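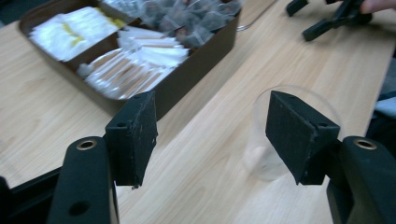
Re: [tosbridge-robots] Pads, cups, and who keeps moving the tray

Replying to the whole list, as the questions below arrived from one person but I've had most of them in the corridor from the rest of you.

> Hi all, I missed the last two sessions (exams) and I'm trying to
> catch up from the shared folder before we go to Uddale. A few things
> I can't work out.
>
> 1. Are we still doing the tea task or have we gone back to the
> pegboard? The wiki says pegboard.

Tea task. The wiki has said pegboard since before I joined and will say it after we have all graduated. If anyone has the password, please use it for good.

For the benefit of people who were also sitting exams: the Dhillon Cup people changed the tabletop round to "serve a hot drink, minus the hot drink". You get a divided tray of tea things and a cup, and your policy has to fetch whichever item the judge reads out and put it in the cup. Bonus points for bringing the spoon. No water anywhere near it, which I gather was decided after an incident in some earlier year that the rules refer to only as "the previous format".

> 2. The task sheet just says "tea bag". Which tea bag? There seem to
> be at least two sorts in the tray, plus the sugar.

All of them, sorry. The sheet was written by an optimist (me). The flat paper envelopes are class A, the pyramid mesh ones are class B, and everything in the sachets-and-sticks compartment is class C. The judge names a class and you fetch one of that class. You don't get to choose the one on top, though in practice you will.

From what we've recorded so far, B is the easy one. The mesh squashes a bit when the pads close on it, and there's usually a tag or a corner to catch on. A is horrid. The envelopes sit in a stack and come up in pairs, and the rules say two tea bags is a fault. C is fine so long as nobody tidies it. The striped sticks fan out nicely if left alone, but each session some public-spirited person squares them up into a neat bundle and then wonders why the fingers can't get in. Please stop being public-spirited.

> 3. The pads on the pictured pair look finished. Is that a problem
> or is that how they're meant to be? One of them has a sort of
> fringe.

The fringe is not a feature. I had a proper look and both pads on that pair are scuffed along the edges and have gone fuzzy across the face, and the left one has frayed at the bottom to the point where it nearly tickles the table. The screw holes are all right and so are the brass eyelets, so it's only the foam.

Whether it's a problem is more of an argument than a question. My view, which I will now give at length:

New pads grip better. Everybody agrees on this. But the bulk of our demonstrations were recorded with foam in some stage of decline, and the arm at Uddale will be wearing whatever we bolt on in the morning. If we turn up with lovely fresh pads we'll be running a policy that learnt on old slippers. When we swapped the pads on the other pair in June, the pick rate on the envelopes went down for an evening, and then went up again once we'd recorded a batch with the new ones. I don't have enough numbers to say that was the pads. It might have been me, I had a cold.

So my suggestion is that we replace the worst pair now, record on the new foam until we run out of patience, and take the same foam to the competition. We do not put brand new pads on at the venue, however sad the old ones look under the lights. I have ordered 14 from Driltell, which is more than we need, and they come in a bag with the holes already punched. The hole goes towards the top. I mention it only with reference to the pair that was fitted upside down for most of a session, and I'm not naming whoever did that, partly out of kindness and partly because it might have been me again.

> 4. How many demos have we got, and how many do we need? I heard
> 70 per class was enough.

We have more than 825 in the folder, which sounds terrific until you watch them. A good few have the tray in exactly the same spot, square to the table edge, like a place setting. The policy trained on those does beautifully until the tray is turned a little and then goes and gropes at bare table with tremendous confidence.

The 70 figure came from a talk we went to, and the speaker was doing one object on a plain mat. I'd forget it. What we want now is variety. So:

Turn the tray between takes. Diagonal is good. Very diagonal is better. Leave it where it ends up if it gets nudged.

Move the cup. Near, far, left, right, and sometimes half hidden behind one of the fingers, as that's how it'll be on the day for anyone reaching across. The clear cup is a pest against a pale table, and you lose everything but the rim and a bit of a white haze where the light hits it. I know people have been quietly swapping it for a mug. The rules specify a clear cup. Put the mug back in the kitchen.

Leave the spoon out even on the takes that don't use it. Beyond the far corner of the tray is fine. It's thin and shiny and the vision side of things needs to get over it.

Have a second person in with the other gripper for some of the takes. The two-handed round allows it, and even for the single-handed one I'd like the policy to have met another set of black jaws coming over the table before it sees some at Uddale. Agree beforehand which of you is going for the cup. We have a lovely clip of two grippers being terribly polite to each other over it until the recording times out.

> 5. Do we delete the bad takes or keep them?

Keep them, but put them in the folder called "oh dear". Do not rename the folder, the training script looks for it by name in order to skip it. (Yes, I know. It was late.)

A bad take is one where you dropped the thing, took two, or did that move where you go in, think better of it and come out again to start afresh. A slow take is not a bad take. A take where you talk all the way through is also fine, there's no sound on it, although I'd ask you to consider the rest of us.

Blur is fine too, within reason. If the tray goes soft for a moment while you're swinging across, leave it in. If the whole thing looks as if it was recorded on a trampoline, oh dear.

> 6. Can I take a pair of grippers home to practise? My kitchen table
> is basically the same.

Your kitchen table is not basically the same, and this is rather a good argument for saying yes. All of ours are on the one wooden top with the long wavy grain and the seam across it, and I have a nasty suspicion that the policy has learnt the seam. It seems keener on things to the left of it. Some other table would do us a lot of good. Tablecloths, crumbs, an old newspaper, whatever you've got.

Sign the pair out on the sheet by the door, take the tablet that goes with it, and bring both back charged. You'll need your own tea. Please don't take the club's tea. That tray is now laboratory equipment and the pyramid ones are not cheap. I realise they smell nice.

> 7. What time are we leaving for Uddale and is there lunch?

Minibus from the Tosbridge side gate at 9. The hall has a cafe, which last year had run out of everything apart from flapjack before our first heat, so bring sandwiches. There'll be one practice slot per team in the morning and it's short. I'd like to spend it checking the camera sits where it ought to and doing a handful of picks from each class. I would not like to spend it looking for the hex key, so whoever has the hex key, and you know who you are, could it live in the lid of the grey box from now on?

Two things that weren't asked.

The recording rota is back up on the wall, with gaps. Evening slots go quickly and the early ones don't, and I can report that the room is quite pleasant early, with a nice flat even light that makes the table behave itself. Though for the sake of variety I suppose somebody ought to record with the big lamp on and the blinds half down. Volunteers for that may bring sunglasses.

And the argument about whether to go for the spoon bonus. I've been against it, on the grounds that the handle is about as thick as a grudge and lies dead flat on the table, and our pads close a finger's width above the wood. But somebody showed me a trick of dragging it towards the edge and pinching it as it tips, and it worked for them more than it didn't. If you can do it, come and record it. If we get a decent pile of those before the cut-off I'll put them in and we'll see. If it then starts trying to drag the tray off the table as well, they come out again and I shall be unbearable about it.

Good luck to those with exams left. New pads go on as soon as the bag from Driltell turns up, so if you'd like to record with the fringe for old times' sake, be quick.

--
tosbridge-robots mailing list
To leave the list, send a message with the word "unsubscribe" in the subject. Replies go to everyone.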